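We use cookies to improve your experience. Accept all | Manage preferences

Read the Gritport guidance on household handling tests. It has 1,102 clauses and I still can't find the one that says what counts as a bottle.

Section 4 wants "representative containers". Full? Nearly empty? See-through, with a mesh bin right behind? It won't say.
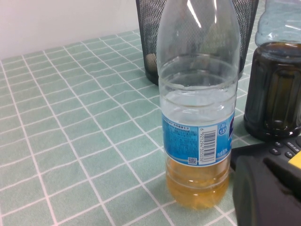 Photo: Kastico

A 1.5L bottle with a bit of amber liquid at the bottom and another, much darker one beside it. Same object class under the rules. I doubt a gripper would agree.

Movau says it follows the guidance "in full". Fine. Publish the fill levels, then.

My ask is two lines in the October revision: record how full it is, record what's behind it. I'm not holding my breath.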